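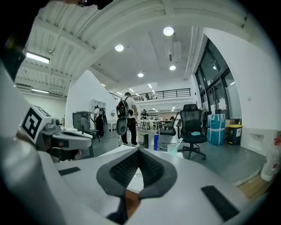

October, late afternoon

Bench reshuffle, second go. I moved the long worktop over so it gets the daylight off the glass side of the hall, and what a difference for the fiddly stuff! I can see scribe lines again without dragging a lamp about. The downside is glare on anything glossy after lunch, so I'm thinking of a strip of baking paper taped to a bit of scrap frame. Cheap and ugly, but it'll do until the Ivton blinds turn up (if they ever do).

Lights: the round ones in the dropped part of the ceiling are fine for walking around and pretty useless for close work. The fluorescent tubes over on the beam side are a colder colour, and my paint samples look like two different greys depending on which end of the room I'm holding them at. Check all colour matches by the glass from now on, please, me included. I wasted most of a morning on the Tudose panels before I twigged.

Wood surface got its first coat of hardwax. 16 hours before anyone puts a mug on it — I mean it this time. I left the offcut beside the sink with the same coat on, so poke that one if you're curious and leave the real thing alone.

Noise is still the big gripe. With that much hard ceiling, and the corrugated bits doing nothing to help, you can hear someone drop a washer from the other end of the hall. Priced up felt baffles from Curkholm: $599 for a pack of seven, freight on top. I reckon one pack hung above the saw corner would take the edge off, but I'd like to borrow a couple first and clap at them for a while before we spend the money.

Other bits:
Sarnine drawer runners are the wrong length again, going back.
Roughly 7 metres of extension lead needed to reach the new bench spot, and I don't want it across the walkway. Overhead drop maybe? Need to ask whether we're allowed to clip anything near the pipes.
Backpacks and jackets want hooks by the door, they keep ending up on the stools.

Tomorrow: second coat, then vacuum under everything while it's all pulled out.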